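4.2 Task, apparatus and scoring

The drawer task was set for the second half of the Trunholm course, after the students had finished the bench exercises on joint limits and camera calibration. Each team was given one arm, one parallel gripper and a shared code base called Tremura, which handles motion planning and logging. Teams wrote the grasp selection and the order of actions themselves. No team was allowed to change the low-level controller.

A trial begins with the drawer open and ends when the operator calls stop or when 300 seconds have passed. The goal is given as a short written instruction naming one object and one place, either the drawer or the cabinet top. Objects were everyday household goods, chosen by the teaching staff for differences in stiffness and surface finish. Teams knew the list of objects but were not told which would be used on the day of assessment.

Across the course, 19 students logged 201 scored trials. Practice runs were also logged, but they are left out of the analysis below, as teams differed widely in how much they practised and in how they labelled aborted runs. The full log holds 2,983 grasp attempts, counting a new attempt each time the fingers close after having been fully opened.

Scoring followed the sheet used in the Zirkton club league, with one change. In the league a dropped object ends the trial. In our version the team could carry on, at the cost of a fixed penalty, provided the object had not left the work area. Halima Mwaipopo marked all trials from the recorded video and marked a subset again at the end of March without sight of her first scores. Disagreements between the two passes were confined to the penalty column.
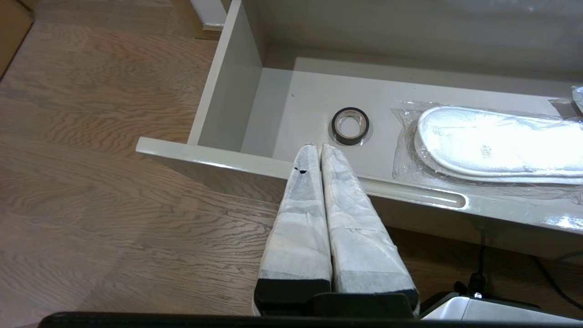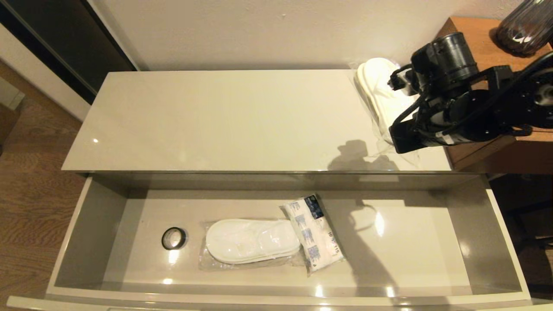
Figure 3. The drawer task, wrist view (top) and head view (bottom).

Grasp choice was where the teams' programs differed most. The Were team used a single top-down grasp for every object and adjusted only the opening width and the approach height. The other teams kept a table of grasps, indexed by object class, and picked the first one that passed a reach check. For flat, stiff items the single grasp was adequate. Bagged goods such as the slippers in Figure 3 need separate treatment, as the clear plastic extends past the contents and gives the depth estimate an edge that cannot bear load. A grasp centred on the outline of the bag may therefore close on film alone. Teams with a grasp table dealt with this by shrinking the detected outline before computing the grasp centre, and the amount of shrinkage was tuned by hand. The tape roll posed the opposite problem: it lies low against the drawer floor, and a cautious approach height leaves the fingertips above it. We return to approach height in Section 4.3, where the results are broken down by object class and target surface.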